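Doblar papel 1.280 veces
Entrevista con Trinidad Aranda, responsable de demostraciones en Sornent
4 de septiembre de 2023

Trinidad Aranda llega a la entrevista con una tirita en el pulgar. Se ha cortado con papel, que en su oficio debe de ser lo más parecido a un accidente laboral. Lleva desde agosto dirigiendo en Sornent la recogida de ejemplos para Kenosent, un sistema que aprende a manipular materiales finos imitando a personas que lo hacen antes que él, con las mismas pinzas y bastante más paciencia.

«Mi madre cree que trabajo en inteligencia artificial», dice. «Mi sobrina me vio un día y cree que trabajo en manualidades. La niña está mejor informada.»

El encargo viene de Masson, una empresa de embalaje que quiere automatizar el forrado de cajas con papel. Antes de forrar nada, el sistema tiene que saber qué le pasa a una hoja cuando se la agarra, se la suelta o se la empuja por donde no debe. Para eso hacen falta demostraciones. El contrato dice 1.280. La mañana en que hablamos hay 243 aceptadas.

«Grabadas hay muchas más», aclara. «Aceptadas es otra palabra. Es una palabra que duele.»
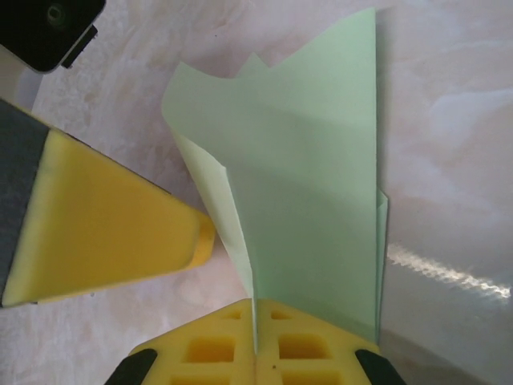

El papel verde, sujeto por la base entre las espumas amarillas.

Una demostración, explica, dura lo que dura un gesto: acercarse, cerrar, levantar o doblar, abrir. Las cámaras van en la muñeca, de modo que el sistema ve el mundo como lo vería una mano que tuviera ojos y ninguna opinión. Le pregunto si eso no le parece un punto de vista algo pobre.

«Es el que va a tener luego. Si le enseñas desde el techo, aprende a mirar desde el techo, y en la fábrica no hay nadie en el techo.»

La hoja, dice, es peor alumna que el robot. Una taza sigue siendo una taza cuando la sueltas. El papel se enrosca, se levanta por una esquina, se acuerda del pliegue anterior. Desta Adugna, que revisa las grabaciones una por una desde la mesa contigua, interviene sin apartar los ojos de la pantalla: «Y brilla la mesa. Pon que brilla la mesa».

Queda puesto. 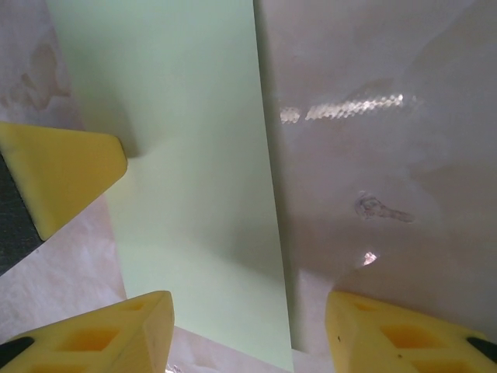
Papel y tablero, con el reflejo que Adugna querría perder de vista.

La cuestión del reflejo ocupa buena parte de la conversación. Adugna es partidario de cambiar la superficie. Aranda no, o no todavía. Sostiene que un sistema criado sobre fondo mate y luz perfecta se desmaya la primera vez que alguien abre una persiana. Llevan con el asunto varias semanas y han llegado a un acuerdo muy civilizado: ella no toca la mesa y él se queja.

¿Y qué hace que una demostración se rechace? Adugna, por fin, se gira. «Que el operador dude. Si la pinza va, vuelve y se lo piensa, el modelo aprende a pensárselo. Tuvimos un operador muy prudente. Durante unos días el sistema fue prudentísimo. No cogía nada.»

El operador prudente, me aseguran los dos, sigue en plantilla y ahora se dedica a la documentación. 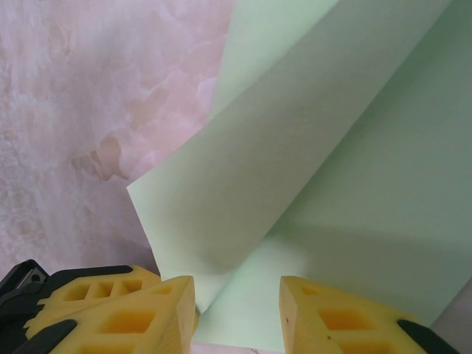 Tres reglas y una que no está escrita

En la pared hay 3 reglas impresas. La primera pide no repetir dos veces seguidas el mismo agarre. La segunda, cambiar de hoja cuando el pliegue ya se haga solo. La tercera prohíbe arreglar el papel con la mano a mitad de toma, y está subrayada con una energía que invita a no preguntar.

La que no está escrita es parar cada 5 demostraciones y mirar por la ventana. «Se le ocurrió a la gente de Drelthorpe», dice Aranda, que trabajó allí antes de venir a Sornent. «Allí daba a un aparcamiento. Aquí también, pero hay un árbol.»

Le pregunto por los fallos. ¿Se tiran?

«Los feos, sí. Los instructivos se guardan aparte, con su etiqueta. Una hoja que se escapa enseña mucho, siempre que se vea por dónde se escapó.»

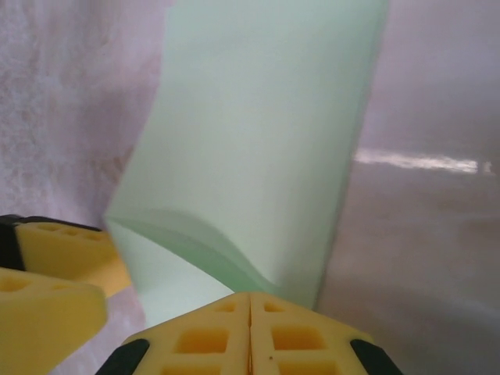

Lo que a Aranda le quita el sueño, sin embargo, es el momento del cierre. Un agarre de papel se decide en muy poco espacio, y buena parte de lo que importa queda tapado por la propia pinza. Con las dos almohadillas amarillas juntas bajo el verde, apenas queda una costura vertical entre ellas, y de ahí tiene que deducir el sistema si ha pillado una hoja, dos o ninguna. «Yo tampoco lo sé siempre», admite. «Pero a mí no me evalúan con una gráfica.» Adugna carraspea. Por lo visto, sí la evalúan con una gráfica.

¿Llegarán a las 1.280? Ella dice que sí. Él dice que depende de a qué llamemos llegar. Kenosent, de momento, no se pronuncia.

Antes de irme, Aranda me deja probar. Hago una demostración entera, a mi juicio elegante, y espero el veredicto. Adugna la reproduce dos veces, la segunda a cámara lenta, cosa que me parece innecesaria.

«Dudas», dice, y la borra.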